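Folding automation at Rollcombe: questions from staff
Last updated: 2026-07-19

What is changing?
Mernero, the garment returns business we all work for, is bringing in automated folding for part of the work at the Rollcombe site. The arms and the software come from Zevbridge. The first 2 cells go live in February, on plain knitwear and T-shirts only. Everything else stays with the hand tables.

Will anyone lose their job?
No permanent role at Rollcombe ends because of this project. That commitment covers all 93 people on the returns floor and is in the letter you received from Drahomíra Čierny. If it ever needs to be looked at again, the staff forum has to be consulted first.

What will the cells not do?
They won't check for stains, pulls or missing buttons, and they won't decide whether an item can be resold. Grading stays a human job. Coats, linings, anything with loose straps and anything sequinned also stay at the tables.

Will my pay change?
Your basic rate stays the same. The folding bonus is based on items per shift, which makes no sense for someone looking after a cell, so cell operators get a flat allowance. Florian Vidal in payroll can show you both on paper before you decide.

Can I apply to be a cell operator?
Yes. There are four places per shift and training takes four days, all in paid time. You don't need any technical background. Chanida Khamphan keeps the list.

Why are some of us folding with hand-held grippers?
The software learns from people doing the job. You fold as you normally would, using the gripper, and the camera on it records the movement. Piles should be mixed, the way they come out of the returns bags, so please don't sort them by colour first.
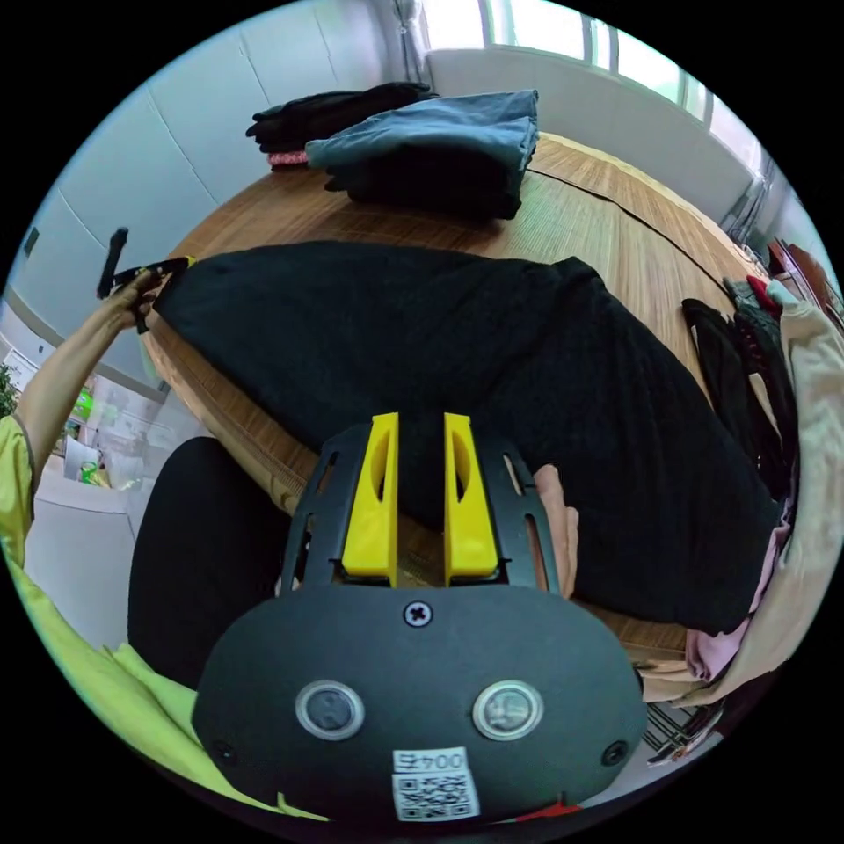

Recording sessions last one hour with a break after each. If your wrist or thumb starts to ache, stop and tell Mahnaz Sharifi – you will go back to your usual table and your hours won't be affected.

Are the recordings used to judge my speed?
No. They are stored by gripper number and shift leads have no access to them. Slow folds are kept along with fast ones.

Do I have to take part in recording?
No. It is voluntary and you can drop out at any point without giving a reason.

Who do I ask about something that isn't covered?
Speak to Kamran Kermani, or leave a note in the box by the canteen door. Answers are added to this page.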